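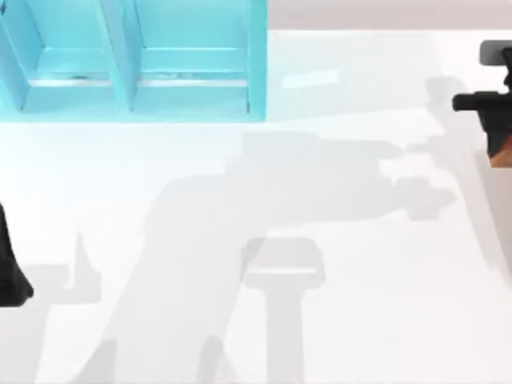
Workouts recorded with a Grellutach chest strap are being saved twice in Stidura, and the second copy changes the daily calorie target. The member is Dwight Pelletier, who trains at Covbridge and follows a strength plan set up by his coach, Ffion Gittins. His target should be 2,010 on every day of the plan. On lifting days it goes up after the session and stays up until midnight. Before going further, it helps to know how the account stores things. Think of the turquoise shelf unit with two compartments side by side and a divider between them. Training goes in one side and food goes in the other, and a workout should never cross over unless the "eat back exercise" setting is on. Dwight has it off.

Status: Resolved
Product: Stidura phone app, coach-linked account
Opened by: Ffion Gittins
Assigned to: Mỹ Bạch

Ffion Gittins, 9:14 am
Dwight did his squat session this morning and the app has it down as two sessions, same start time, same sets. His calorie target went up as soon as the second one appeared. I deleted one copy and it was back when he reopened the app. I need the weekly volume to be right because I set his next block from it. He has tried signing out and in.

Mỹ Bạch, 9:52 am
Thanks, Ffion. I can see both entries. One was started from the plan screen and the other came in from the strap. Please ask Dwight to check the following and tell me what he finds:
Settings > Devices: is the strap listed once or more than once?
Settings > Food: is "eat back exercise" off?
Plan > Today: does the session say "Linked" or "Unlinked"?
Please don't delete any more copies for now. I need them to compare.

Ffion Gittins, 11:30 am
Strap is listed once. Eat back is off. Session says Unlinked. He says it used to say Linked, and he thinks it changed when he got his new phone in October.

Mỹ Bạch, 11:47 am
That matches what I have. The pairing was restored from a backup of the old phone, so the strap is sending under the old device key. Stidura treats it as a separate source and doesn't merge the two sessions. I'm passing the food side to Thiện Hà, as the target shouldn't move with the setting off.

Thiện Hà, 1:20 pm
Reproduced on a test account with a restored backup. The food setting is saved per device key. The new key has it off. The old key still has it on, because that was how Dwight had it when he first joined. Sessions coming in under the old key follow the old setting. His protein goal of 89 grams is not affected and neither are his saved meals. I opened his dinner entry and the numbers in it are unchanged.
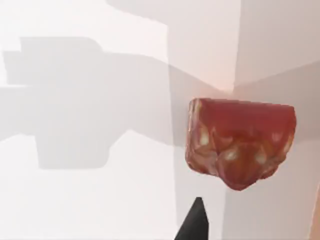 Red meat with pale marbling (computer render)

Thiện Hà, 1:41 pm
Steps to fix, in this order:
Close the workout screen and finish or discard any open session.
Go to Settings > Devices, tap the strap, and choose Forget.
In the phone's own Bluetooth menu, remove the strap there too.
Unclip the strap from its band and wait 20 seconds.
Clip it back, put it on, and add it again from Settings > Devices.
Open Settings > Food, turn "eat back exercise" on, save, then turn it off and save again. This writes the setting to the new key.
Record a short test session from the plan screen, then check that it says Linked.

Ffion Gittins, 4:05 pm
We did this together at Covbridge. First try failed at the add step, the strap didn't show up at all. Another phone had grabbed it, the old one, which was in his gym bag and still switched on. Turned that off and the strap came up. Test session shows once, says Linked, and the target stayed put.

Mỹ Bạch, 4:22 pm
Good. Please have him remove the strap from the old phone as well or it may connect again. I have merged the duplicates from the server side, so the volume chart should be right after a refresh. Rest days were not touched.

Ffion Gittins, 4:38 pm
Chart looks right. One of his deadlift days still has a doubled warm-up set.

Mỹ Bạch, 4:50 pm
Found it. The warm-up was edited by hand on one copy so the merge kept both versions. I removed the unedited one.

Internal note, Hammad Naqvi
Please add the old-phone check to the strap article, before the Forget step. The per-key food setting is logged as a bug and planned for version 2 of device restore. Until then, use the on/off step above for anyone moving phones with a backup. Closing this ticket. Ffion can reply here to reopen it if the next lifting day shows a duplicate.

Home Help Center Devices Training Plans Food Log My Tickets
Contact Stidura Support | © Stidura | Back to top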